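Ticket: Bench two, both arms stop when passing small metal items
Site: Skiltmont returns hall
Raised by: Hsiu-ying Pan, returns
Opened: 24 Mar 2021
Priority: medium (was high, see further down)

Problem as reported

Both arms stop dead when one is meant to hand over to the other. No fault light I can see. Jolov panel says WAIT PARTNER and sits there. Clears if you press resume, then does it again a few items later. Only with locks, keys, that sort of thing. Clothes fine.

Happened 14 times on the early shift. I've had to stand at the panel for most of it, so my own pile hasn't moved.

Tried so far
- restart from panel, no change
- full power off and on, left it off over tea break, no change
- wiped the grippers
- swapped to the older job list. Worse. Swapped back.

Log

Support, first reply: Pls check the cables over the wrists aren't catching at full reach. Also what is the handover wait set to?

HP: Cables OK, moved the arms through slowly by hand mode and nothing snags. Handover wait is 34. Don't know if that's good or bad, the screen doesn't give a unit.

Support: Tenths of a second. Bitham runs longer on the same job. Don't change it yet. Can you say which items were on the bench at each stop?

HP: Not for all of them, wasn't writing it down at first. From when I started: key, key, padlock, key, red cable lock, key. So keys mostly.

Support: Thanks, useful. Two possible causes. One, second arm isn't sure the first has hold of anything, so won't come in. Two, the grip check is set for thicker stuff and reads a key as nothing. Would explain why shirts go through.

HP: Second one sounds right. When it stops the jaws are shut and you can see the key in them. It has got it, it just doesnt think so.

Support: Try grip check LOW on bench two only. Needs supervisor code.

HP: Haven't got the code. This is the other thing I wanted on the ticket. Before the benches went in, if something was wrong with my table I moved the table. Now I have to find somebody with a code, and on earlies there isn't one. Stood there for most of an hour. Can the grip setting go on the normal login please.

Support: That's a site decision, will pass on. Sending a one day code.

HP: Code works. Set to LOW. Ran small lot of keys, one stop. Better. Priority can go down to medium.

HP, after lunch: Two more stops, both on the cable lock. Different message now, PATH HELD. Is it because the cable lies in a loop and the arms both want the same bit?

Support: Possible. Lüthi say the keep-apart distance for the two arms is fixed in their controller, we can't alter it from Jolov. We can make one arm do cable locks alone. Slower but shouldn't hold. OK to try?

HP: Yes go on. What does slower do to the count though, we're down for 2,750 this week and the board on the wall only shows the bench total. It doesn't show who was stood pressing resume.

Support: Noted. Stops can be logged against the bench and not the operator, there's a tick box under Reports. Have ticked it.

HP: Thank you, that helps more than the arms thing tbh. Mixed load on bench two:

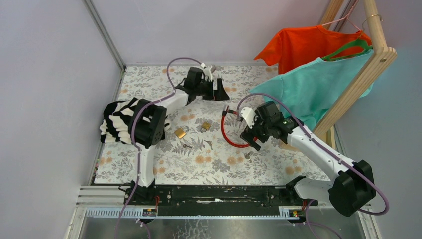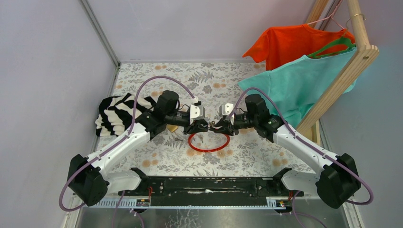
Leaving grip check on LOW overnight unless told otherwise. Still to do: one-arm setting for cable locks (support), grip setting on normal login (site), and somebody please print the messages with what they mean and stick them by the panel. New starters get WAIT PARTNER and think they've got to fetch a person.

Also if keys are staying on the bench for good can we say so. We were told it would be clothes only and we'd keep the small stuff by hand. I don't mind which, I liked doing the locks but my wrists didn't. Just want to know what my job is in March and what it is after.

Status: open, waiting on site

Comments (3)

bench4_lates: Same on ours, keys only. Put grip check to LOW and it's been OK since. Didn't know about the tick box in Reports, going to ask for that.

R. (Bitham): our wait is longer but you feel it on a big lot, we did one of 4,000 and it dragged. Try the grip thing first like she did

bench4_lates: +1 for the printed sheet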